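Ticket 419 – Practice pads splitting at the skin layer, thread pulling through
Opened by: Ailbhe Lynch
Category: Consumables / suture practice
Status: Open, waiting on reply
Sun 3 August

Hi all,

I'm back again, sorry! This is a follow-up to my ticket 359, which got closed before I had a chance to try the second batch. Short version: the skin layer on the Kimberg pads keeps tearing when I tighten a stitch, and I can't work out if it's the pads, the thread or me.

Longer version. We switched from the Atness pads to the Kimberg ones in the spring, and I really like how they feel. There's a bit of drag when the needle goes in and the edges want to roll under a little, so you have to pay attention. But on this last box (lot 207, I still have the lid) I get two stitches in, snug down the third, and the thread slices straight through the top layer to the incision. Then I've got a ragged notch and the whole row looks terrible.

What I've tried so far:

Bigger bites. I moved the entry point back from the edge by another couple of millimeters. Helped some, but now the edges bunch up when I close.

Fresh needle. No change that I could see. The old one was pretty blunt, so I'm keeping the new one anyway.

Letting the pad warm up. Our storage closet is freezing and I was going straight from shelf to table. After an hour out the tearing was less bad – maybe one stitch in four instead of every other one. This is the only thing that has made a real difference.

Less moisture. Ekinci's sheet says to wipe the pad down before cutting. I did one pad wiped and one not, and they tore about the same.

I haven't swapped the thread yet. We've got a spool of the Wimon black that came with the starter kit and I've been using that for everything, so it's next on my list.

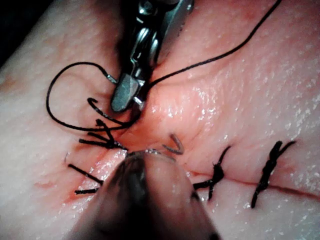
The other thing I keep fighting with is slack. If I leave a big loop lying on the pad while I go for the next grip, it's easy to catch it on the needle, and then I tug without meaning to and there goes the edge. I've started pulling most of the thread through before I do anything else, and it's slower but I'm swearing less.

So, questions. Has anyone else had trouble with lot 207? Is there a storage temperature I should be sticking to, because the box doesn't give one? And would a finer thread make this better or worse? I've heard both.

I have up to 16 pads left from this box and I'd like to hang on to a few in case you want them sent back. Please don't close this one until I've tried the new thread – I'll post what happens.

Thanks!
Ailbhe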